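Search this site
Search
All issues

The Robot in the Back Bedroom
October
By Marek Sýkora

The servo that finally broke Sun-ja Kang's patience was the left elbow. It had a habit of humming, then twitching, then humming again, and one evening it twitched hard enough to knock a mug of screws off the shelf. She picked them all up, turned off the bench supply and decided the next month of work would happen in software.

Nimon is her two-armed robot, and it lives in the back bedroom of her house on a frame welded from bed rails. It has been under way for 3 years. The shoulders came first, then a torso box, then a long and happy detour into grippers. I have been visiting since the detour, and I can report that a person can get very excited about fingertips. I certainly did!

The software half of the build is a simulated room. Kang started from a plain meeting room with brick walls and a plank floor, put a table in the middle and gave the robot a job within reach of it. Every motion gets rehearsed on screen before the real motors are allowed anywhere near it. In one rehearsal the right gripper has hold of a tool with a long black handle, and its thin shaft reaches toward a little tan jointed figure on the tabletop.
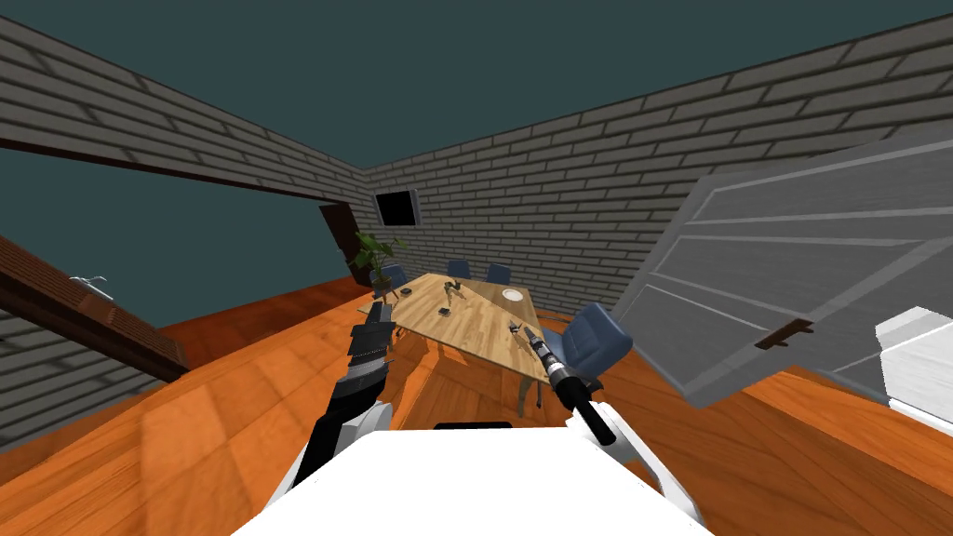

Marek Vaněk wrote to us that he would never trust a motion that had only been tried on a screen, and that his own arm behaved beautifully in simulation right up to the moment it met a real screwdriver with a real greasy handle. Kang laughed when I read her that. She agrees with nearly all of it. Friction is the part she trusts least, and she keeps a notebook of every grip that worked in the model and slid on the bench.

What the model does well is reach. Can the wrist get over there without the elbow hitting the table? Does the tool clear a chair back? On the bench, each of those questions costs an evening and sometimes a gear. On the computer she can ask it again with the shoulder set 2 inches higher, have dinner, and come back to it. That is how she learned that her first torso was too wide for the arms to work close together, a problem she had been blaming on the wrists for most of a summer.

The real parts come from all over. The gearboxes were bought secondhand. The gripper plates were cut at Tarkuvthorpe, the shared workshop across the river, where she pays for bench time and gets a great deal of free advice with it. The control program is called Brorkoveo, a name that began as a typing mistake and has now outlasted 11 rewrites. The current version sends the same commands to the simulated arms and the real ones, with a single switch between them. She has put a strip of red tape on that switch.

I asked to drive. She set me up with the simulated Nimon and I spent a blissful hour steering two grippers around a table with a plate on it and a potted plant at its far end, and I was terrible. Depth is the hard thing. You look out over the robot's white body, you're sure the gripper is right above the near end of the table, and then you lower it and learn otherwise. Kang's tip is to watch the shadows. They were already in the rendering software and she had nearly switched them off to save computing time. Now she steers by them. 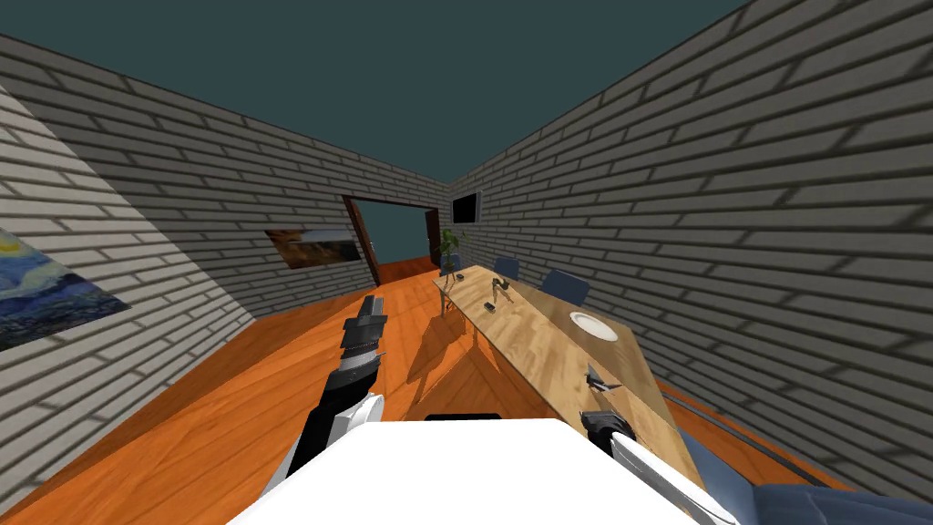
Issue 334

By the end of the hour I could bring the right gripper down over the table more or less where I meant to. Then we went to the back bedroom and tried one slow reach on the real thing, with the red tape peeled back and Kang's hand on the power button. The arm rose, paused, and stretched out over the workbench. The left elbow hummed, but it didn't twitch. I cheered anyway.

She wants new cable guides next, and a stiffer neck for the camera mount. The elbow servo is getting replaced before either of those. The old one will go into a drawer with its relatives, because she can't bring herself to throw a motor away, and I saw at least one in there that she has plans for.

Contact the editors | Copyright, all rights reserved | Back to top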